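手持夹爪采购进展汇报（第二期）
收件人：Sheldon Fraser　　日期：09/03/2019

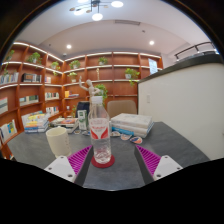 手持夹爪与水瓶，桌面取物任务。

Sheldon你好，又到交作业的时候了！这期我主要讲钱和设备，技术上的东西放到下次的长报告里，免得你看睡着。

先说买到的。上次批的款子里，我们从Odbridge订了4套手持夹爪，都到了，螺丝孔位跟我们自己的安装板对得上（这点我之前挺担心的，上一家就差了一点点，白白返工）。带棱纹的指垫算耗材，我一开始预算报少了，这次想补6对备件，黑色接触条也一起补。Turcotte那边报价1,779，含运费，我觉得可以接受。Virnitton便宜一些，可是交货要拖到12月，等不起呀。

再说任务。桌面取物这一组我们挑的都是日常东西：瓶子、杯子、书、小盒子。透明水瓶是我自己坚持要放进去的，瓶身反光，后面的东西还会透过来，对视觉这块是个硬骨头。要是只用好认的物件，数据好看归好看，到Bitosari现场演示的时候肯定要露馅。所以下一笔里我留了一小块买道具的钱，数目不大，明细在附表第二页。

还有件事得跟你商量：机械臂到底是今年买还是先租？我个人倾向先租5个月。现在手持采集跑得挺顺，臂买早了也是闲着，保修期倒是一天天在走。租金可以从设备维护那一栏里挪，总额不用动，只要你那边同意改科目就行。当然如果你们财务觉得跨栏挪钱太麻烦，那我就老老实实重写一份申请，早点告诉我就好。

存储也快不够了，硬盘我先用自己组里的余款顶着，暂时不跟你开口，哈哈。

需要你拍板的就两件：耗材补单，还有租臂的科目调整。补单最急，Turcotte的报价有有效期，你看完给我回个邮件，我当天就下单。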